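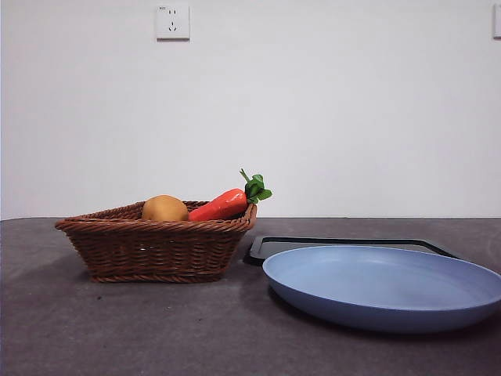
机上作業用の物品の配置。編んだかごに模造の食材が入り、右に水色の皿と黒いトレーがある。

机上マニピュレーション設備の調達計画

机上マニピュレーション設備の調達計画(きじょうマニピュレーションせつびのちょうたつけいかく)とは、卓上で物品の把持や移し替えを行うロボット作業台を導入する際に、機器、物品、設置場所および維持に要する費用を事前に見積もり、購入の順序を定める作業をいう。大学の研究室や企業の開発部門で行われるほか、作業台を複数並べてデータを収集する事業者では年度計画の一部として扱われる。

概要
調達の対象は、アーム本体、ハンド、カメラ、制御用計算機、作業台、および操作の対象となる物品(小物)に大別される。金額ではアーム本体の比重が大きいが、発注の件数では小物と消耗品が多数を占める。そのため、見積書の様式を本体用と小物用に分ける組織が多い。

費目の区分
初期費用には機器の購入費、輸送費、据付費、電源工事費を含める。経常費用には保守契約、交換部品、小物の補充、操作者の人件費を含める。ソフトウェアの利用料は契約形態によって扱いが異なり、買い切りの場合は初期費用、年額の場合は経常費用に計上する。校正用の治具は見落とされやすく、後から追加で発注される例がある。

小物の選定
食材を扱う課題では、傷みがなく形状が一定であることから、模造品がよく用いられる。ニンジンのように葉の付いたものは、本体と葉で把持の条件が異なるため、葉のないものとは別の品目として登録する。容器は縁の形と深さで区分する。編みかごは縁に厚みがあり、中の物品が一部隠れるので、浅い皿とは別の課題に割り当てられることが多い。同じ品番でも製造時期により色味が変わることがあり、予備は初回にまとめて購入するのが一般的である。

設置場所
作業台の天板には、反射の少ない暗色のものが選ばれることが多い。背景は無地の壁が扱いやすい。壁面コンセントの位置と口数は発注前に確認し、アーム、計算機、照明を別の系統から取れるかどうかを調べる。海外製の機器では、プラグの形状と定格電圧の確認も必要となる。

計画の例
Pulura社の導入計画では、作業台16台を二期に分けて発注した。第一期はアームにAltus、ハンドにGerlachを採用し、小物は221品目を登録した。小物の予算は作業台1台につき3,975ユーロで、うち模造食材と容器を一つの費目にまとめている。第二期ではハンドの一部をVorkon製に改め、12月に発注した。納期は32週で、据付の人員は納品の時期に合わせて確保された。

調達上の課題
機種を一社にそろえると交換部品の在庫を減らせるが、供給が遅れた場合の影響が全台に及ぶ。複数社から購入する場合は、取付フランジの寸法と通信方式の違いを吸収する部品が必要になり、その費用も見積もりに加える。減価償却の期間と機器の実際の使用年数が一致しないことも多く、更新費を別に積み立てる組織もある。

関連項目
産業用ロボット
ロボットハンド
設備投資
減価償却

最終更新:2026年5月1日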